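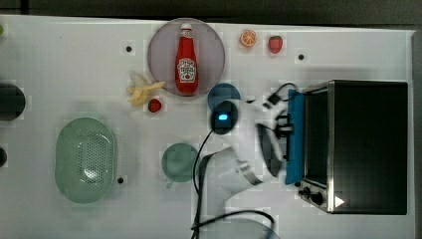
Iestyn Ifans would fix the colander first. Play food goes missing under furniture, he says, and the vessels are what hold a set together, so a buyer who starts with the fruit is starting at the wrong end.

The position has some support. Most play kitchens are sold by piece count, and piece count rewards small items. A strawberry counts the same as a cup. So does an orange slice. A set can reach a respectable number on the box and still give a child nothing to put anything in.

The catalog issued by the wholesaler Dikevon in May lists 3,485 separate items of toy food and toy cookware. Sorting it by type takes an afternoon. Fruit leads, followed by bread and cakes, then bottles and cans. Plates, cups and colanders come well down the list, and lids are rarely sold alone.

Scale is the second problem. Manufacturers size each piece for the hand and pay little attention to the piece beside it. A strawberry made for a three-year-old's grip may be half the length of a banana from the same line. Ketchup bottles are the usual offender, often taller than the plate is wide. Children tolerate this well. Storage does not, and the bottle tends to decide how deep the bin has to be.

Watkins, which supplies nurseries, now sizes its vessels first and fits the food to them. The rule is that a colander must take 2 pieces of whole fruit side by side with the rim clear. Pratetti works the other way and sells its cups and plates as a separate line, in muted greens and grays, on the theory that the food supplies enough color.

Peeled bananas deserve a note. The open peel is a single molding in most cheap sets and cannot be closed. Better versions have a removable peel, held by hook-and-loop tabs that collect lint and lose their grip after around 3 months of daily use. For a shared playroom the fixed peel is the sounder purchase -- it is also easier to wash.

At the Nostdale playroom, sets are washed in the colanders they came with, rinsed under the tap and left upside down on a towel. Lids are dried by hand, as water stays in the groove.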